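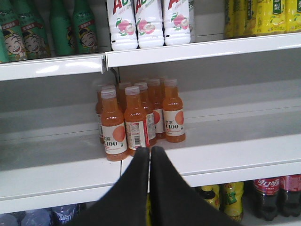
4. Setting up the listening posts for the Dristside Park history walk

This section is for the person who opens the walk in the morning. The posts are the Narik type with one speaker and one green button. Before you start, read section 3 about the keys.

4.1 What you must bring

The post key (marked K), the charged batteries, a dry cloth, and the memory card with the stories. The card must be the summer card. The winter card has the same color, so please check the letter S on the back side.

4.2 Placing the battery

1. Begin at post 1, by the Tikkanen gate, and follow the path toward the pond.
2. Open the lower door with the key. Turn to the left until you hear a click.
3. Slide the battery in with the handle toward you. It goes in easily. If you must push hard, it is upside down.
4. Close the door and lock it before you go on to the card.

Caution: Do not open the lower door in heavy rain. Wait, or hold an umbrella over the post. Water in the battery space will damage the contacts, and this is not covered by the warranty.

4.3 Placing the card

5. Lift the small rubber cover under the speaker.
6. Push the card in, with the cut corner up, until it stays by itself.
7. Wait for the light. It blinks for 19 seconds and then it is green all the time. Do not press the button while it blinks.
8. Press the green button one time. You should hear Hanne Hyvönen say the number of the post and after this the first story.

Note: If the voice says a wrong number, the post has lost its address. Hold the button for five seconds, let go, and press it as many times as the number of the post. Then repeat step 8.

4.4 Sound level

The volume wheel is behind the rubber cover. Set it to 5 for all posts except the one beside the Kallel footbridge, where the stream is loud – there you can go to 7. The neighbors on the east side have asked that we keep post 4 low before 10 in the morning.

4.5 If a post stays silent

Take the card out, wipe it with the dry cloth and put it back. Try another battery. If this does not help, hang the "Closed today" sign on the hook and write the post number in the notebook in the tool shed. Do not unscrew the front plate. The screws are special and the spare ones are difficult to get.

4.6 Closing in the evening

Collect the batteries in the opposite order, last post first. The cards can stay inside overnight from May to September. Put all batteries on the charger and check that each lamp is red.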